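3.2 Collecting demonstrations in simulation

The policy described in Section 4 is trained only on demonstrations gathered in simulation. We chose this route after an early comparison in which the same operators recorded the same task on hardware and in the simulator. Hardware sessions produced fewer usable episodes per hour, and most of the lost time went into resetting the workspace. In simulation a reset takes one key press, and the starting state is known exactly.

All episodes were recorded in Widano, an in-house front end built on a rigid-body physics engine. Widano handles three jobs: it draws the scene, passes operator commands to the controller, and writes a synchronized log of states, commands, and camera views. Contact parameters were set once, before the first session, and were not changed during collection. An earlier pilot set, recorded while these parameters were still being adjusted, is excluded from every result in this paper.

The visual setting was kept plain on purpose. Background texture, clutter, and strong lighting were left out so that the effect of each later addition could be measured separately (Section 5.3). The cost of this choice is a visible gap between the simulated views and those from the physical cell, and we return to it in the discussion.

Operators worked from the rendered camera view alone. They were not given a second viewpoint, a depth overlay, or a readout of object pose. Pilot sessions had included all three, and the resulting demonstrations were smooth but hard to learn from: operators corrected for errors that the policy, with access to one camera, had no way to detect. Limiting the operator to the policy's own view made the episodes longer and less tidy, but the recorded commands were better explained by the recorded images. 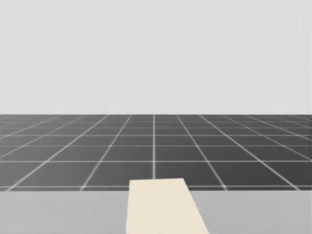
Figure 6. Camera view from the simulated workspace.

Commands were entered through a hand-held controller and mapped to end-effector velocity. The mapping was linear up to a fixed limit, with a small dead zone around the neutral position. We tried a position-based mapping as well. It gave faster approaches, but small tremors in the operator's hand appeared in the log as high-frequency motion, and filtering them out after the fact introduced a lag between image and command. The velocity mapping did not need filtering.

Each operator completed a practice block before recording. Practice episodes were logged but tagged, and the loader skips them by default. After practice, operators recorded in blocks of 300 seconds with a rest between blocks. Longer blocks were tested and dropped when the share of rejected episodes rose toward the end of each one. The order of starting states within a block was drawn at random, with the seed stored in the log header so that any block can be replayed from its first step.

An episode ended when the operator pressed the stop key or when the time limit was reached. Success was not judged by the operator. A separate script read the final object pose from the simulator state and compared it with the goal region, and the result was written to the episode record. This removed one source of disagreement between operators, but it also created a problem we had not planned for. Some episodes met the goal test by accident – for example, after an uncontrolled push – and were marked as successful although no one would want a policy to copy them.

To deal with these cases we added a review pass. Every episode marked as successful was replayed at double speed in Gonine, our annotation tool, and a reviewer either accepted it or assigned one rejection code. The codes cover accidental success, operator pause, contact with the table, and simulator fault. Reviewers did not see the operator's identity. Where a reviewer was unsure, the episode went to a second reviewer, and it was kept only if the second reviewer accepted it.

The final set contains 543 accepted episodes. Episodes that failed the goal test were kept in a separate partition and used only for the value-function ablation in Section 5.4. We did not try to balance the accepted set across starting states. Some starting states are harder than others and are therefore represented by fewer accepted episodes, a bias that shows up in the per-state results.

Images were stored at the resolution used for training, without lossy compression. State and command streams were logged at the control rate and matched to the nearest preceding image. Matching to the nearest image in either direction would have given a smaller average offset, but would sometimes have paired a command with an image the operator had not yet seen. Episodes with a gap of more than 5 consecutive images were discarded before review.

The only change made to the commands after recording was the removal of idle time at the start of each episode. Operators often waited before the first movement, and policies trained on the untrimmed data tended to remain still when placed in a new starting state. Trimming was done by a fixed threshold on commanded speed. Pauses later in an episode were left in place unless the reviewer had rejected the episode for them, on the grounds that a short pause before contact often came with a useful correction.

The collection protocol and the first version of the rejection codes were written by Chrysanthi Dimitriou. The revised codes, the block seeds, and the loader settings used for training are listed in Appendix B.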